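The Last Ferry to Grurkcombe

Missed it by a minute. Less than that. Aurelia stood on the ramp with her bag open and one shoe untied and watched the stern light slide off past the breakwater.

"There's another," said the man coiling rope.

"When?"

"Morning."

She said a word her mother would of slapped her for. He kept coiling.

So. August, nine at night, still light but going. One bench. A vending machine with the plug pulled. The letter in her coat pocket, folded so many times it felt like cloth. Come before the house is sold. Come by tonight if you can. F.

Frøydis Forsberg never asked anyone for anything. Twelve years sharing a wall in the city, and she'd borrowed one egg. Paid it back the same day. Then she moved out to the island and sent a card every winter with nothing on it but her name.

And now this.

Aurelia counted her money. 213 in bills, some coins. The man with the rope had a boat, he must have, men like that always did.

"How much to take me over?"

He looked at the water. Looked at her shoe.

"200."

"I've got 175."

"You got more than that, I watched you count it."

Fine. Fine! She gave him the 200 and climbed down a ladder slick with weed, bag banging on every rung, and sat where he pointed.
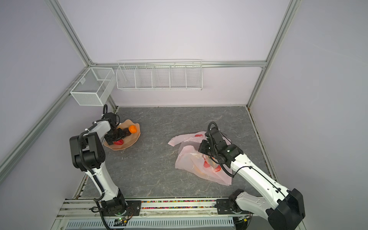
The boat was called Limus. No idea why. He didn't talk and she didn't ask. Engine like a cough. Spray in her teeth. Halfway over the mainland lights got small and the island ones hadn't started yet and she thought, what if she's dead. What if I'm sitting in this stupid boat and she's already dead and I'm going to knock on a door and some cousin opens it.

"You know Forsberg?" she yelled.

"Who?"

"Forsberg! Up the hill!"

"Oh, her." He wiped his nose. "Owes me for a door."

Present tense. Owes. She held on to that the whole rest of the way.

Grurkcombe had one street and it went straight up. She ran it, then walked it, then sort of leaned into it. Past the Navaratnam store, shut. Past a dog. The house was the last one, every window lit, boxes out on the step, and a new green door standing wide open.

Frøydis was in the hall on an upturned crate, eating crackers. Thinner. Hair gone white all over. Very much alive.

"You're late," she said.

"I missed the ferry. I thought you were, I thought." Couldn't get the breath for it. "What's wrong? What is it?"

"Wrong? Nothing's wrong." She got up, slow, one hand on the wall. "Meneck comes for the piano at seven and I can't stop him. I wanted you to hear it. You used to bang on the wall when I played."

"I was banging for you to keep going."

Frøydis stared at her. Teh cracker stopped in the air.

"All those years," she said, "I quit when you banged."

Neither of them moved. The dog had followed her up and was sitting on the step between the boxes. Then Frøydis brushed the crumbs off her skirt, went into the front room, and lifted the lid.

"Well, sit down," she called. "And shut the door, I haven't paid for it."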